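Rosalba Ferraro kept the shop on Ollwood's main street for long enough that people gave directions by it. You turned left at Rosalba's, or you parked behind Rosalba's, and strangers who came in to ask what that meant usually left with a loaf and a packet of needles. She died in June at her home above the premises, with both her daughters beside her.

She was born on a farm outside Zodatitz, the second youngest of a large family, and left school early to help with the milking. An aunt had emigrated and wrote home twice a year. When Rosalba was 18 she answered one of those letters herself, asking whether there was any work going. The reply came with a ticket. She sailed on the Te Moana with one suitcase and a pair of her brother's boots, and she was seasick most of the way.

Her first job was in the laundry at the cottage hospital, on the early shift. She learned her English from the other women there, which meant that for years she swore without knowing it. She met her husband at a bus stop on a Tuesday in heavy rain. He had an umbrella and she had the right change. They were married the following spring and took the lease on the shop soon after, with nearly 300 pounds borrowed from the aunt. Every penny was paid back, and the notebook in which she recorded the payments is still in the drawer under the till.

The shop sold groceries to begin with, then wool and haberdashery when the supermarket opened at the Pikness end of town. She did alterations in the back room in the evenings. A good many people in Ollwood were married in something she had taken in or let out, and several were buried in it too. She charged what she thought a person could manage and didn't discuss it.

She was not an easy woman to help. After her husband's death her daughters tried to get her to close on Saturdays, and she agreed, and then opened on Saturdays. She disliked the telephone, margarine and being photographed. She liked boxing on the radio, and she grew tomatoes against the back wall that she gave away in paper bags without saying who they were from. 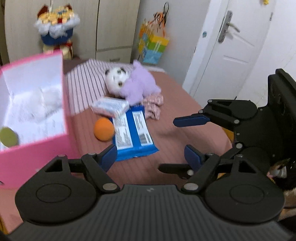 Page 18

The funeral was held at the Catholic church, where she had done the altar linen for most of her adult life. The priest read out the names of her brothers and sisters, as she had asked him to, and the choir sang a hymn from her village that they had learned in a week from a tape recording. Afterwards there was soup in the hall.

Her elder daughter will run the shop until Christmas and then decide. The tomatoes are already in.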